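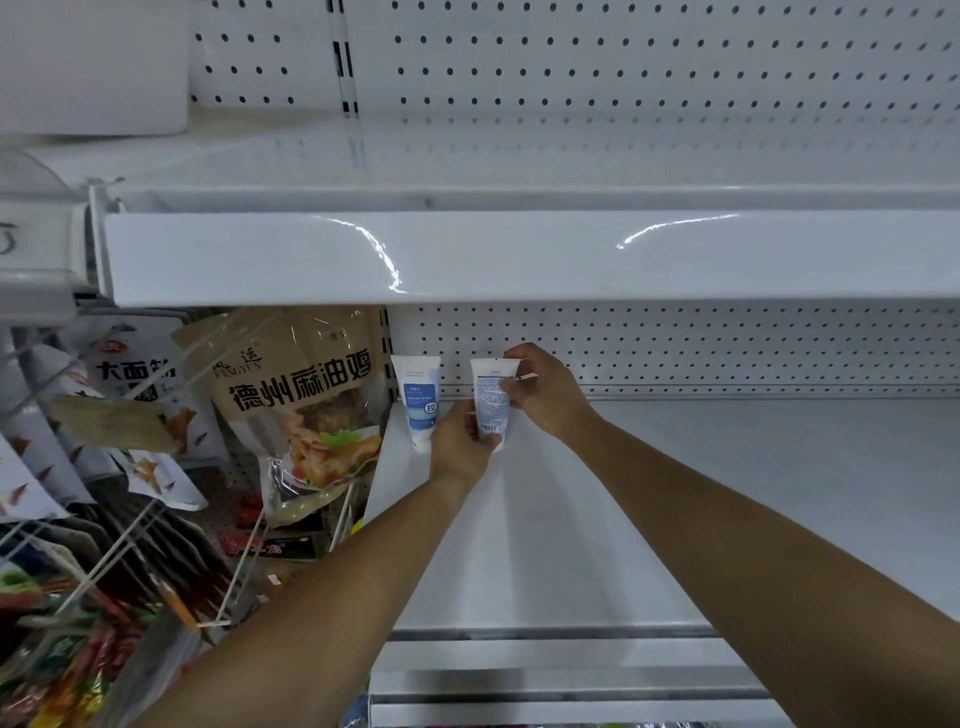
Recherche 4 personnes pour ranger des rayons (et dire ce qui ne va pas)

Autant prévenir tout de suite : je ne crois pas beaucoup aux plans d'implantation. J'en ai suivi pendant des années, dessinés par des gens qui n'avaient jamais tenu un tube de crème devant une étagère métallique en se demandant s'il fallait le poser debout, couché, soudure en l'air ou tête en bas. Kivalar m'a pourtant confié la vérification de son nouveau guide de mise en rayon, et j'ai besoin de participants qui n'ont pas envie de me faire plaisir.

De quoi s'agit-il

Le guide prétend qu'une personne sans expérience peut remplir correctement un linéaire mixte, soins de la peau sur les tablettes, alimentaire emballé sur broches, en lisant une seule page. J'en doute. Nous avons monté un rayon d'essai dans notre local de Hatenberg : tablettes blanches, fonds perforés, montants à crémaillère, porte-prix. Du mobilier de magasin tout à fait banal. Vous recevrez 192 articles en vrac et la fameuse page, puis on vous laissera travailler.

Ce que vous ferez

Sortir les produits des bacs, les répartir, les tourner du bon côté, les aligner sur le bord de la tablette. Accrocher les sachets. Ensuite tout retirer et recommencer avec une deuxième version de la page, que l'on me présente comme « simplifiée » (elle compte une ligne de plus que la première).

Les tubes souples sont le point qui m'intéresse le plus. Le guide demande que la face avant soit visible « en toutes circonstances ». Or plusieurs références portent du texte des deux côtés, dont certaines avec des caractères chinois, et quelqu'un de pressé qui attrape le tube par le haut le repose volontiers dos au client. Erasto Odera, qui a rédigé le guide, soutient que le cas est marginal. Je voudrais bien voir.

On vous demandera aussi où vous avez hésité. Si la consigne vous paraît idiote, écrivez-le. Si vous l'avez ignorée, écrivez-le aussi, cela nous rendra davantage service qu'un rayon impeccable obtenu par hasard.

Qui peut participer

Toute personne majeure capable de rester debout deux heures et de lire une consigne en français. Ni diplôme ni expérience en magasin. Les anciens employés de libre-service peuvent candidater, mais je n'en prendrai qu'un seul sur les quatre : ils corrigent les erreurs du plan sans s'en apercevoir et faussent le résultat. Lire le chinois n'est pas requis. Si vous le lisez, signalez-le dans votre message.

Il faut pouvoir atteindre la tablette haute sans escabeau, nous n'en fournissons pas.

Durée et conditions

Deux séances de deux heures, pauses comprises, à quelques jours d'intervalle. Le calendrier se fixe avec chacun. Les séances sont individuelles, pour éviter que le plus sûr de lui impose sa façon de faire à tout le monde, défaut que j'ai vu dans à peu près tous les essais de ce genre.

La participation est rémunérée, montant indiqué par écrit avant votre accord. La seconde séance n'est pas obligatoire pour toucher la première. Les frais de transport sont remboursés sur justificatif. Je précise que les produits restent sur place : la question revient à chaque fois.

Ce que vous n'y trouverez pas

Pas de « formidable aventure humaine », pas de promesse d'embauche. Kivalar recrutera peut-être des employés de rayon en décembre, et l'on m'a suggéré de l'écrire en gros caractères. Je l'écris donc en petit : peut-être. Votre participation ne vous donnera aucune priorité.

Je ne garantis pas davantage que vos remarques seront suivies. Elles seront transmises telles quelles, fautes d'orthographe comprises, et Zanele Motaung, qui décide du sort du guide, s'est engagée à les lire toutes.

Pour candidater

Envoyez quelques lignes à Sakda Yimyam, à l'accueil de Kivalar Hatenberg, avant le 07/05/2021. Ni CV ni lettre de motivation. Indiquez vos disponibilités, votre éventuelle expérience en magasin et répondez à cette question : la dernière fois que vous avez reposé un produit en rayon, l'avez-vous remis à sa place ? Les deux réponses sont acceptées.

Une réponse sera envoyée à tout le monde, y compris aux personnes non retenues.

Emmanuel Swai
Essais en rayon, Kivalar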